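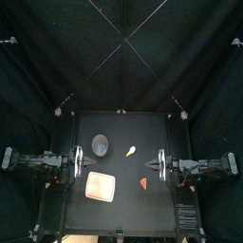

在家叫得回来,一出门就聋了,两岁柯基的召回还有救吗?

Plovlow 养宠互助站 > 狗狗 > 训练与行为
发布于 2024年6月17日 浏览 861

短腿不短路

先说情况,我家是只两岁的柯基,母的,已绝育,从四个月开始养在身边。在家里召回好得不得了,我在厨房喊一声“来”,她能从阳台一路打滑冲过来(地板太滑,拐弯的时候经常撞到鞋柜),坐好,抬头,等吃的。我一度觉得自己特别会教狗!

然后上个月搬到了 Vallow 公园旁边,楼下就是大草坪,我就想着带她练练外面的。结果完全不是一回事。用长绳放出去,头两分钟还会回头看我,之后鼻子贴着地就没抬起来过。喊“来”,耳朵动一下,继续闻。再喊,耳朵都不动了。我走过去她还往旁边躲,以为我要跟她玩追人游戏,旁边遛弯的大爷大妈都在笑,我真的很想找个地缝。

试过的办法:

换零食。从普通饼干换成冻干鸡肉,第一天有用,第二天就那样了。

换胸背。有人说脖圈不舒服会影响,我买了 Trutano 的那款前扣胸背,穿着倒是合身,扯得没那么厉害了,但跟回不回来没什么关系。

用 Kudo 那个手机响片,在家她听见就两眼放光,到了草坪上,风一大我自己都听不清。

还报过一次小班课,600块,一节课里五六只狗,老师人挺好的,不过大部分时间在教坐和等,召回就练了最后那一小会儿。她在场地里表现特别乖,回来以后到楼下照旧。

我现在主要有三个疑问。第一,她到底是没学会还是不想理我?第二,“来”这个口令是不是已经被我喊废了,要不要换一个?第三,我老公说干脆别练了,反正一直拴绳,可是我总担心哪天绳子脱手,我们小区外面就是马路。

补充一下,她不怕人不怕狗,胆子挺大的,体检也没毛病,听力正常(开冰箱的声音隔两道门都听得见)。不接受电击项圈的建议,谢谢大家。

慢慢遛的阿拉斯加

看你写的我笑半天,我家那只三岁之前跟你家一模一样,区别是他有四十多公斤,他不想回来的时候是他遛我。

先回答你第一个疑问。我觉得大概率是没学会,别往“她不理我”那边想,越想越气,一气声音就变了,狗一听声音变了更不过来。狗不太会举一反三的,她在你家厨房学到的是“在厨房听见‘来’就跑过去有鸡肉吃”,草坪上的“来”对她几乎是另外一道新题目。你从厨房直接跳到大草坪,中间漏了好多级台阶。

我当时是这么一级一级往上走的,你参考一下,每只狗速度不同:

先把家里每个房间都练一遍,包括她正在咬玩具的时候,还有门口有快递声音的时候。

然后是楼道,单元门里面那块地方。听着很傻,可楼道里味道多得很,我家那只光是在楼道就卡了快一个星期。

再然后是楼下最无聊的角落,就是那种水泥地,没草,没垃圾桶,没别的狗。早上六点多或者晚上十点以后去,人少。

草坪边缘,脚踩在路上,不进草坪。

最后才是草坪里面,从短绳开始,绳子一点点放长。

每一级我给自己定的标准是叫十次有九次马上转头,达不到就不升级,掉下来了就退一级。退一级不丢人,下雨之后味道特别重,我到现在下雨天都自动退一级哈哈。

第二个疑问,换口令。我会换。你那个“来”她已经听了一个月的背景音了,而且咱们平时说话“来来来”“快来吃饭”天天挂在嘴上,太容易混。挑一个家里谁都不会随口说的词,我用的是“回航”,我媳妇嫌丢人,她吹口哨。口哨其实更好,音调稳定,不会带情绪,风大也听得见,你那个手机响片的问题顺便也解决了。新口令前面两个礼拜只在她百分百会过来的时候用,比如她已经朝你跑了,你吹一下,到了给大奖。先把这个声音存满钱,后面再取。

还有一条特别重要,我当年就栽在这里:叫回来之后别马上扣绳子回家!你想想,她玩得正开心,你一喊,过去了,游戏结束。换我我也不去。我现在叫回来十次里有八次是给完吃的立刻说“去玩”,让他接着闻。对喜欢闻的狗来说,“放你回去闻”本身就是奖励,有时候比冻干还值钱。

零食的话,冻干第二天失效很正常,天天吃谁不腻。我是准备一种只在外面召回时才出现的东西,在家绝对不给。水煮鸡胸撕成条就行,一次煮400克,分小袋冻起来,出门前拿一袋,正餐相应减一点,柯基容易胖你肯定比我清楚。别一颗一颗给得那么快,回来一次,连着喂五六口小的,边喂边夸,让她觉得这趟跑得太值了。

窗台上的老猫

不养狗,养猫的,路过。我家猫也是叫不来,开罐头就来。你试试出门带个罐头?

每天被比格拖着走

楼上阿拉斯加那位写得很全了,我补几点,我家是比格,鼻子贴地这件事我太有发言权。

第三个疑问我想多说两句,别听你老公的(开玩笑,别跟他吵架)。拴绳归拴绳,召回归召回,两件事可以同时做。我也是一直用绳,从来没在没围栏的地方放开过,可是召回照样练,就是为了绳子脱手那一下。我遇到过一次,手套太滑,扣环从手里出去了,他在前面跑,我当时腿都软了,脑子里一片空白,嘴巴自己吹了哨子,他转头就回来了。我蹲在路边把一整袋鸡肉都给他吃了,回家他还拉了两天肚子。

说到绳子,你写的是长绳,没写多长。如果是十米以上那种,草坪上不太好收,容易缠脚,我建议先换成五米的。长绳一定要扣在胸背的背后那个环上,别扣在前面!你那款既然是前扣的,看看后背有没有环,没有的话练召回这段时间换一件。前扣加长绳,她冲出去到头的时候会被猛地扭一下身子,柯基腰本来就长,我看着都心疼。也别扣脖圈。

你说走过去她就往旁边躲,这个坏习惯要单独处理。我的办法是反着来,她不动的时候,我不往她那边走,我往反方向小跑,边跑边发出很蠢的声音(真的很蠢,我都是确认周围没熟人才敢)。十次有七八次狗会追上来。追上来就喂,喂在我两脚中间,手顺便摸一下胸背,再喂一口,放走。摸胸背这一步很多人省了,后果就是狗回来了,但停在你够不着的地方,伸着脖子够零食,一伸手它就跑。你在家每天吃饭前就可以练,碰一下胸背给一口饭,一顿饭碰个十来下,几天就不躲手了。

还有就是喊一遍。就一遍!第一遍没反应别喊第二遍,你自己顺着绳子慢慢走过去,走到她旁边,把零食放在她鼻子前面引她转身,后退几步,跟上来了给一小口,这次就算了,说明刚才难度太高了,下一次离诱惑远一点。我以前能连喊八遍,等于教他前七遍可以不听。

小班课我觉得钱也没白花,她在场地里乖说明底子不差。下次报课之前问一声能不能去户外上,或者问问老师能不能来你家楼下陪练一次,一对一会贵一些,但问题就在楼下,在楼下解决最快。

时间上你别着急,我家从零到草坪上基本靠谱,用了将近四个月,中间有一阵子还倒退了,春天,满地都是味道,那两个星期我干脆没练,就带他好好闻。每天练的次数也不用多,一次出门吹个五六次够了,吹多了又变背景音。

短腿不短路(提问者回复)

谢谢几位!罐头那个我真的试了,她很有兴趣,但是公园里另外三只狗也很有兴趣,场面一度失控,放弃。

我先把“来”停了,买了个口哨,这两天在家里吹着玩,她第二天就知道哨子等于鸡肉了。昨天去楼道练,果然像阿拉斯加家说的,楼道味道太多了,在邻居家门口的脚垫那里闻了半天,我吹了一声她没理我,我就没吹第二声(忍得好辛苦),走过去引回来了。今天好一点,吹了五次回来四次。

胸背我看了,后背有环的,是我自己一直扣错,汗。绳子是十五米的,已经下单五米的了。打算七月之前都不进草坪,就在水泥地那边混。还有个小问题,冻鸡肉条早上来不及化,直接给冻的会不会闹肚子?

慢慢遛的阿拉斯加

头天晚上拿一袋放冷藏,早上就能用。出门别揣兜里太久,天热,没用完的回来扔掉。忍住不吹第二声那里给你鼓掌,我练了半年才忍住。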